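Garment Handling Project at Nandstead Workshop: Second Progress Report

Prepared by Aarti Dubey for the El Idrissi small grants program

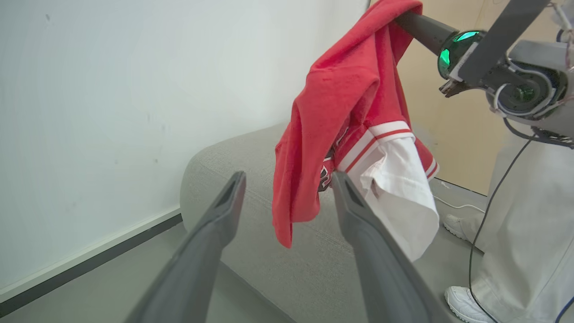
This report covers the work from the end of the first reporting period through October. It follows the headings in the grant letter. Receipts went in separately and are not repeated here.

Background

The grant pays for a two-arm setup that can pick up clothing, hold it so that it hangs, and pass it from one arm to the other. The longer aim is a folding aid for people who have limited use of their hands. This period we worked only on the pick and the handover. Folding starts next period.

Work completed

The first month went mostly to mounting. The stand we described in the proposal flexed when both arms moved together, and the error at the fingertips was large enough to miss a sleeve. Myrto Kourkoulas rebuilt the base with heavier legs and cross bracing. It took her three weekends, and the flex is now small enough that we no longer correct for it in software.

New fingers were the second job. The first printed set was too smooth and let knit fabric slide out. We went through several shapes before settling on the current one, which has a narrow groove at the tip. It holds a single layer of jersey and also closes on thick fleece, though fleece needs a wider opening on approach. The print files are in the shared folder.

We then began recording trials. By the end of the period we had 486 attempts logged, using 14 different garments. Sweatshirts, jerseys, T-shirts and two pairs of pajama pants are in the set. Each attempt has a short note on how it ended.

Results so far

Picking a garment up works well when it is lying loosely over something with an edge, such as the arm or the seat of a couch. It works less well when the garment is flat on a hard surface, because the fingers have very little to close on. We expected this and have not spent much time on it yet.

Handover is the weak point. The receiving arm often takes hold of two layers when it should take one, and the garment then hangs bunched up. In our last set of 36 handovers, 20 ended with the garment held in a way we could have folded from. The rest were bunched, twisted or dropped. Hooded garments did worst — the hood falls over the place where we want to grip.

The wrist cameras have helped. With the view from the receiving arm, Myrto can tell before the fingers close whether there is one layer between them or more. The software cannot do this reliably yet. Training it to do so is the main task for next period.

Problems and delays

Cables have cost us more time than any other single thing. A loose run caught on the elbow twice and pulled a connector out of its socket both times. We have rerouted one arm and left more slack at the wrist. The other arm still has its original cable run and will be changed when the longer leads arrive from Fliveo.

We also lost close to two weeks when one gripper motor started reporting the wrong position. The supplier replaced it at no charge, but all the calibration had to be redone afterward.

The workshop is shared, so we can run the arms only in the evening, after 6 p.m., when the woodworking group has finished. This was in the original plan, and we don't expect it to change.

Budget

Spending is slightly under plan. We saved on the fingers by printing them ourselves and spent part of that on the bracing. We would like to move what is left of the tooling line to cables and connectors. Please let us know if this needs a formal request.

Plan for next period

Reroute the second arm. Finish labeling the logged attempts by number of layers gripped. Train and test the layer check. Try a first simple fold with T-shirts only.

We have also agreed to lend our trial notes to the Ukano group, who are working on towels and have asked about our finger design. They will share their own notes in return. Nothing in this arrangement uses grant money.

One question for the program office: the grant letter asks for a public demonstration before the final report. We would prefer to hold it at Nandstead, as moving the base would mean calibrating everything again. If that is acceptable, Myrto will send possible dates.

Filed under: Grant Reports, Robotics, Shared Workshop
3 comments | 11 shares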